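# "The kitchen is harder than the factory"

Ilse Jacobs has answered the same question so many times that she starts before I can ask it. "No, you cannot buy one that does your dishes," she says. "Not this year. Please write this in the first paragraph, then people can stop reading if they want."

She has worked on household robots at Zenditz for eight years. Before that she spent two years at Jansen, a maker of packing lines, where the machines did one thing and did it all night. We meet in the office kitchen on a gray morning in April, and she makes the tea herself.

I ask what changed when she moved from the factory to the home. She thinks for a while about it.

"In the factory, you change the room until the robot is happy," she says. "You bolt the table, you paint a line, you tell people to stay behind the line. At home you can't ask for this. A family will move the toaster. They will buy a different brand of rice, and now the bag has another shape and it reflects the light."

Her team trains its software, which they call Jesto, mostly on small jobs: open a cupboard, put a cup under a spout, press a button, close a drawer. Jesto knows 200 of these tasks by now, if you count each one in the way the team counts. Jacobs does not like this number very much.

"It sounds like a lot," she says. "But a button is easy if the robot knows where the button is. I would give all 200 for five that work in every house."

Which five would she choose? She has the list ready. Empty the dishwasher, wipe a table, pick up things from the floor, carry laundry, make a coffee. The last one is there because she likes coffee, she admits, and also because it has many small steps which depend on each other. If the cup stands a little to the left, everything that comes after it is wrong.

Most of this practice does not happen in a real kitchen. The team builds kitchens on the computer, with cabinets, stone counters and appliances, and lets the arm try there first. When it knocks something over, they start again, and no cup is lost. I wanted to know if such practice is honest. Is a kitchen on a screen not too clean?

"Yes, it is too clean," Jacobs says. "There are no crumbs. Nobody left a wet towel on the handle. We add disorder by hand, but a person adds disorder in a tidy way, if you understand me."

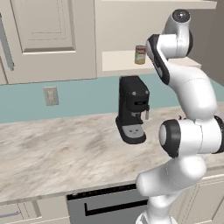

*A simulated kitchen with the robot arm beside the coffee machine.*

She is more hopeful about shops. Flelora, a chain of flower and plant stores, has asked Zenditz to look at the work in its back rooms, where buckets must be rinsed and stacked before opening. The floor is flat, the buckets are all of one size, and at six in the morning there are no children. "For me, this comes before the home," she says. "It is boring work and it hurts the back. The people there are not afraid that we take it. They ask me why it takes so long."

And why does it take so long? Jacobs turns her cup around by its handle. Water is one reason, she says – a bucket with water in it behaves differently each time you lift it. Speed is another. A person stacks a bucket without looking, while the arm stops to check its grip, and a store manager who sees this will lose patience quickly.

At home she has a plain vacuum cleaner with a cord. Her sister offered her a robot one for her birthday, and she said no, thank you, she has enough of them at work.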